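Jendora Countertop Humidifier, Model 406
Owner's Guide, Section 2: Setting Up and First Fill

Read this section before you plug anything in. We know how that sounds. The people on the support line can usually tell who did and who didn't, and they are polite to both.

What should be in the carton

Base unit with power cord
Water tank with screw cap
Mist nozzle
Wick filter, in its sealed bag
Cleaning brush (small, blue, easily mistaken for packing material)
This guide

If something is missing, look under the cardboard insert at the bottom of the carton. The brush likes it there. If it is still missing, call the store where you bought the unit and have the number on the side of the carton ready.

Choosing a spot

1. Pick a level surface at least 2 feet off the floor. The mist needs some distance to fall through before it meets anything. Given a short trip, it arrives as a puddle.

2. Keep the unit away from walls, curtains, bookshelves and anything you would be sorry to see curl. Wallpaper is especially good at holding a grudge.

3. Point the nozzle toward the open part of the room. Aiming it at your own face while you sleep is allowed, but the pillow will know about it by morning.

4. Leave the air intake at the back clear. A stack of mail counts as a blockage. So does the cat.

CAUTION: Do not set the unit on a radiator, a stove, a running dryer or the top of a television. Do not set it on an upholstered chair "just for tonight."

NOTE: Wood finishes dislike standing water. On a good table, put a waterproof tray under the base. A folded towel is not a tray. It soaks up the drips, holds them against the varnish and leaves a ring in the shape of your decision.

Plants and flowers near the unit

Houseplants generally enjoy the extra moisture, and many owners put the humidifier in the same room for their benefit. Keep leaves out of the direct stream all the same. Cut flowers can share the room too, if the vase is well to the side of the nozzle. Artificial flowers get nothing out of the arrangement. Mist settles on them, dust settles on the mist, and in a month you have gray tulips. Wipe them with a dry cloth when you clean the tank, or keep them in another room.
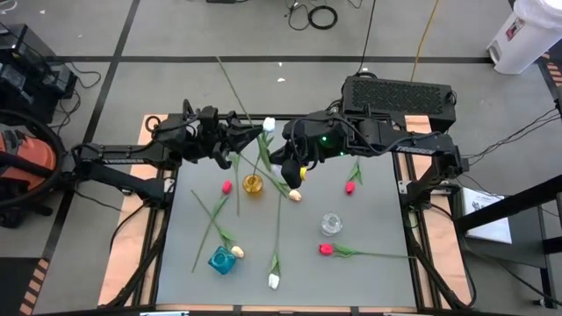
Filling the tank

1. Switch the unit off and unplug it. Both, in that order.

2. Lift the tank straight up by its handle. If it resists, it is not locked; you are tilting it.

3. Turn the tank over and unscrew the cap counterclockwise. Put the cap somewhere you will see it. The rubber ring inside the cap should stay inside the cap.

4. Fill with cool, clean water up to the line marked MAX. The line was placed by Rodel Salazar in our test kitchen after a long and damp week, and he would like you to respect it.

5. Screw the cap back on until it is snug. Hand tight will do. Owners who use pliers generally use them only once, then order a cap.

6. Turn the tank right side up over a sink and wait a moment. A drop or two is normal. A steady trickle means the ring has wandered off (see step 3).

7. Lower the tank onto the base. You will hear a gurgle as the reservoir fills. It will do this again from time to time, often at night, and it means nothing by it.

CAUTION: Water only. No oils, perfumes, vinegar, salt, cough drops or tea. The wick filter cannot be reasoned with once it has had peppermint in it, and the warranty does not cover aroma.

NOTE: Hard water leaves a white powder on nearby furniture. This is mineral dust, and it wipes off. If you are tired of wiping, switch to distilled water.

First run

1. Open the bag, take out the wick filter and slide it into the slot with the arrow pointing up. Taking it out of the bag matters more than you would think.

2. Wait ten minutes for the filter to soak.

3. Plug the unit in and press POWER. The light turns green.

4. Press MIST until the display reads 50. That is the target humidity in percent, and it suits most rooms. The display goes up to 100, which suits most ponds.

5. Let the unit run for an hour with the door closed, then check the windows. If they are fogged, lower the setting one step and check again later.

6. A faint smell of cardboard on the first day comes from the new filter. It goes away. If you smell anything hot, unplug the unit and call us.

When the light is not green

Red, steady: the tank is empty, or not seated. Fill it, or lift it and set it down again with more conviction.

Red, blinking: the filter is due for a change. Hold MIST for five seconds after you replace it. You can also hold MIST without replacing it, and the light will believe you. The filter will not improve.

No light at all: check the plug, then the outlet, then the wall switch that controls the outlet. Precious Tan, who answers most of our calls, asks that you check the wall switch twice.

Putting it away

Empty the tank and the base, remove the filter and leave everything open to dry for a full day before boxing it up. A unit stored wet in spring will have developed a personality by July. Throw out the used filter and start the next season with a new one. Keep the carton if you have the closet space, and put the brush back under the insert, where you will expect to find it.

Cleaning is covered in Section 3.

Guide revised 2023-03-17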